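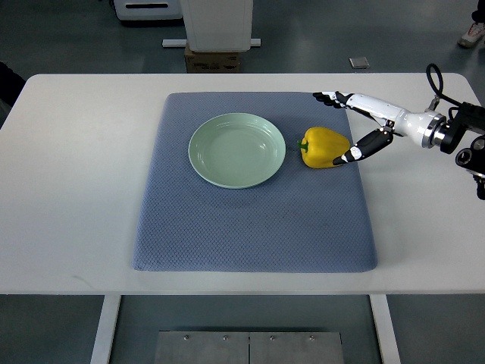

Nuwan Mridha wrote to me that his peppers go soft after two days, whatever he does, and that he is almost ready to buy only the frozen strips. I answered him with a long letter, and afterwards I thought it can be useful for other readers of these kitchen pages also.

First, the buying. Take a pepper in the hand and feel if it is heavy for its size. The skin must be tight and shiny, like the yellow one next to the green plate, and the stem must be green. When the stem is brown and dry, the pepper has already waited a long time in the shop.

Do not wash it when you come home. Water stays in the hollow around the stem and the rot begins there. I keep whole peppers in the vegetable drawer of the fridge, in a paper bag with the top folded over once. In our house in Naltham they stay good for 7 days like this, sometimes longer in winter. A closed plastic bag is worse – the drops collect inside and the skin becomes slippery.

A cut pepper is another matter. Take out the seeds and the white parts, dry the inside with kitchen paper, and put it in a box with a lid. Use it within 2 days. If you see that you will not manage this, cut it in strips and freeze them flat on a tray, then move them to a bag. They will be soft after thawing, so keep them for soup or for an omelette.

For cutting, I lay the pepper on its side and take off a slice at the stem end, then a thin slice from the bottom. After this I stand it up, make one cut down the wall and open it like a book. The knife goes easier from the inside, where the flesh is not slippery.

Some words about the padded mat. I like to have one on the table when I prepare food, for the plates make less noise and do not slide on the smooth top. But it is not for cutting! Put a board on it, or the knife will go through the stitching. Shake the mat outside after each use. Mine I wash at 30 degrees and dry flat, because on the line it gets a fold in the middle which never goes away.

Pepper juice on a white table should be wiped at once with a damp cloth. For an old yellow mark I use a paste of baking soda and water, leave it for 17 minutes while I make tea, and wipe it off without pressing hard.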